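Fruit basket (household)

A fruit basket is an open container in which fruit is kept at home, usually within reach and often within sight. It should be distinguished from the gift basket, which has cellophane and a card, and whose pineapple is seldom eaten by the person it was sent to.

Form

Most household baskets are woven from willow, rattan or some other bendable stem. Round ones suit the middle of a table. Rectangular ones sit better along a wall and are preferred by people who also line up their spice jars. Flared sides make the fruit easier to get at, and a thick rim gives the hand something to hold.

The Clullovier pattern, sold by the Dunska basket works from September 1955 or so, came in two sizes and was advertised as holding "a week's apples" – whose week was never stated. The larger size ran to 142 stakes, a figure the firm printed on every label.
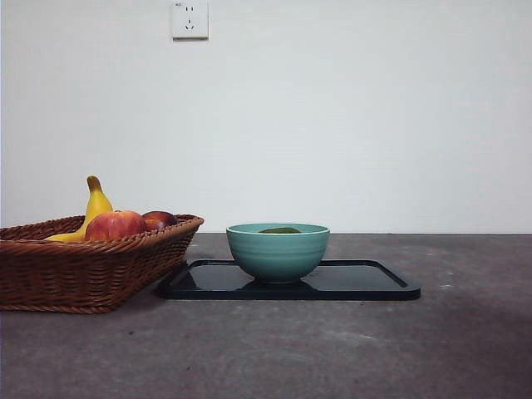

Use

Air passes through the weave, and fruit kept this way sweats less than it does in a plastic bag. The benefit is partly lost when the basket is filled to the top, as the lowest layer is then forgotten until it makes itself known. Two or three pieces at a time is the usual advice. Bananas hasten the ripening of their neighbours and are better hung up or eaten.

In her household survey for the Ongart Museum, Sorcha Ní Mhurchú visited 114 kitchens and asked what else lived in the fruit basket. Keys came first, followed by batteries, rubber bands and post. Several owners were surprised to be asked about fruit.

Care

Crumbs and stalks are shaken out over a sink or, by the less patient, a garden. A soft brush and a damp cloth do for the rest. Soaking is discouraged, though Stetasora, a household manual of otherwise sound judgement, recommends it twice.

See also: Bread basket; Fruit bowl; Trug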